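Stop buying power strips and start putting them away

We own too many power strips in this country, and most of us couldn't find one right now if we had to. I think those two facts are related. When you can't find the thing, you buy another one, and the old one turns up in a box of Christmas lights the next February.

I say this as someone who cleaned out a hall closet this winter and filled a laundry basket with cords. There were strips, extension leads, a cube that takes two plugs and a coil of speaker wire I'd forgotten. Not one of them was labeled. Most were tangled together because I had dropped each one in on top of the last, and I'd been doing that for years.

My argument is that cords should be treated like kitchen knives or good scissors. They get a place, the place is easy to reach, and they go back to it in the same shape every time. People who wouldn't dream of tossing a bread knife in a toy box will shove a power strip behind the couch and leave it there with the cord bent double under a table leg.

The usual answer is to buy an organizer. I tried one, a plastic tray from Clastik with slots along the sides. The slots were too narrow for any plug I own, and it cost more than a new strip would have. A shelf works better. So does a length of empty counter, which is where I do my sorting. Everything comes out of the basket and gets laid flat with the plug end showing, and then you can see what you've got.

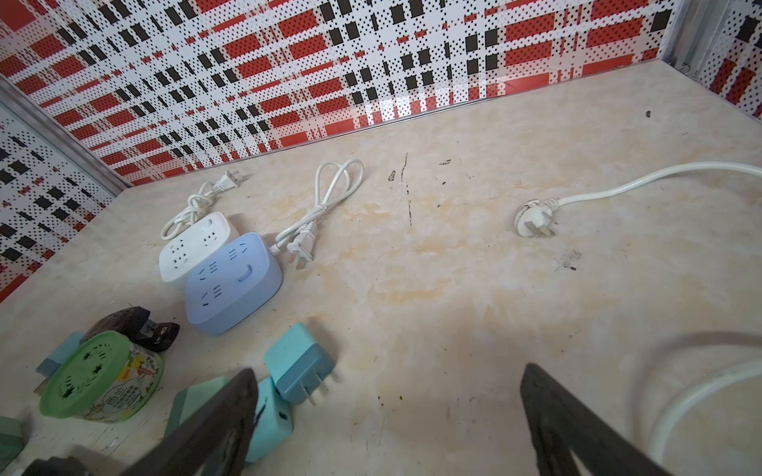
Saimi Tikkanen wrote to me after I made this case in a shorter form last year, and she disagreed. Her view is that laying everything out is a waste of an evening, and that the only cord worth keeping is the one already plugged in. Whatever isn't in use by spring should go to the recycling center, she said, and if you need it later you borrow from a neighbor.

I take the point about the evening. It took me from supper until bedtime, and I had to clear the counter again before breakfast. But borrowing only works if the neighbor can find theirs, and mine can't.

Where I do agree with her is on throwing things out. A strip with a cracked case goes. So does one with a loose socket, a plug with a bent prong, or a cord that has gone stiff. A strip is not worth repairing at home, and taping over a nick in the insulation is a bad idea – I did it once and I wouldn't do it again. Take it to wherever your town collects electronics. In Plestulton that's the shed behind the library.

For what's left, wind the cord in loose loops about the size of your hand. Don't wrap it tight around the body of the strip, which strains the cord right where it goes in. Use a strip of cloth or a twist tie. Write the length on a piece of masking tape and stick it near the plug, and keep the two-prong cords apart from the three-prong ones so you aren't digging for the right kind behind a lamp.

Then decide how many you need. I kept 2 spares and gave the rest of the good ones to Joonas Peltonen, who was setting up a workshop. So far I haven't missed them. The spares are on the closet shelf at eye level, next to the light bulbs, and the laundry basket has gone back to holding laundry.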